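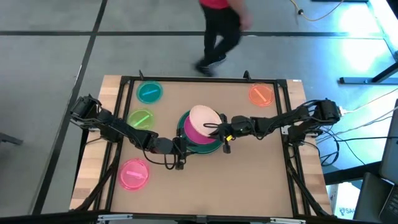 Gripper alignment on a two-arm cell drifts a little every week, and a pair of arms that could hand a plate across on Monday may start pinching the rim or missing it. The routine below brings them back. It assumes both arms are bolted to opposite rails of an aluminum frame with a flat board between them. Put your test plates in a stack in the middle, where both grippers can reach, and keep the spares out toward the sides and corners of the board. We leave the colored sticks on the spare plates. A stack of three with the top plate tilted up against the right gripper is a good test, as any error in height shows up right away at the rim.

What you need: a 5 mm hex key, a feeler gauge, a soft cloth, cable ties, and the Kultent service sheet for your arms. Allow 20 minutes the first time.

1. Park both arms and cut motor power at the switch. Support each arm with your hand as you do this. They drop when the power goes.

2. Check the base bolts on both rails. Snug is enough. Octavio Arango stripped two threads on the Narnbridge cell by leaning on the key, and the rail had to come off.

3. Follow the cables from the base to the gripper. Each loop should be slack at full reach and should never pass under a joint. Replace any tie that has cut into the jacket.

4. Wipe the gripper fingers. Grease from the plates builds up at the tips and makes a good grip look like a bad one.

5. Power up and home both arms. Wait for the encoder readings to settle before you touch anything.

6. Bring both tips in over the stack until they are level with each other, leaving the space above the top plate clear.
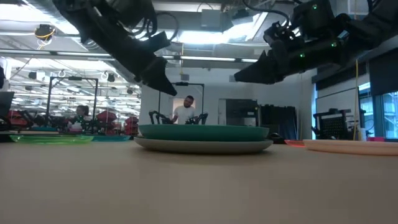

Compare the two heights with the feeler gauge. If one tip is low, correct it at the elbow joint in the settings page and leave the wrist alone. Save, home again, and repeat until the readings match.

7. Run the plate lift at low speed, first with two plates, then with three. Watch the rim of the lower plate. If it moves when the upper one lifts, the finger is going in too deep.

8. Log the offsets. Hortensia Ayala keeps ours in the Skerngate folder, one line per arm. If an offset grows by more than 23 counts between checks, pull the arm and look at the shoulder gear.

Repeat the whole routine every 800 cycles, or on Friday afternoon if the cell has been in use all week. After a gripper swap, start again from step 4.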